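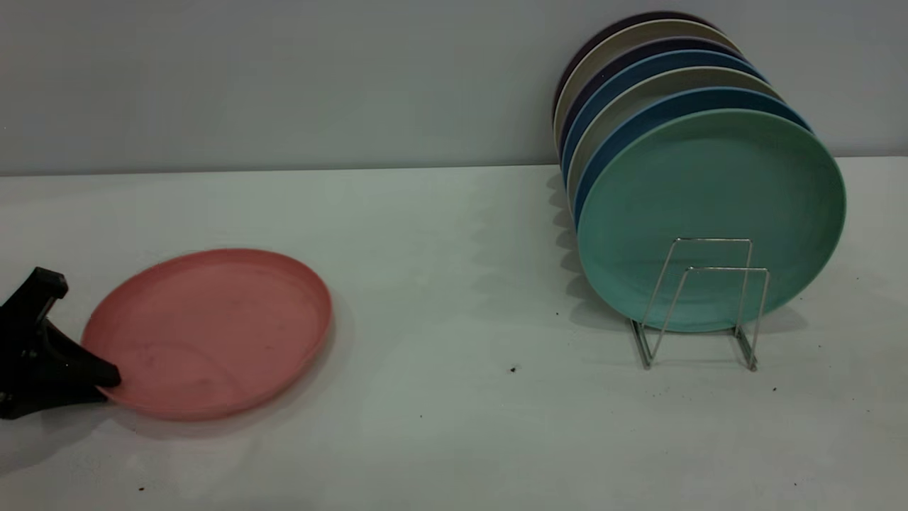 Rhiannon Lougher asked whether the arm would cope with a plate lying flat, as her lot at Zirosard only ever present them on edge. Told her flat is the harder case and the one we wanted to show.

21 June 2020, open day, bench 2. Plate task, wire rack, pink plate flat on the table, gripper coming in at the rim. Log no. 2911.

Jolanta wants the approach angle written up before the Norðdahl visit in August. Gervasio has the settings. Table needs a wipe, bits on it.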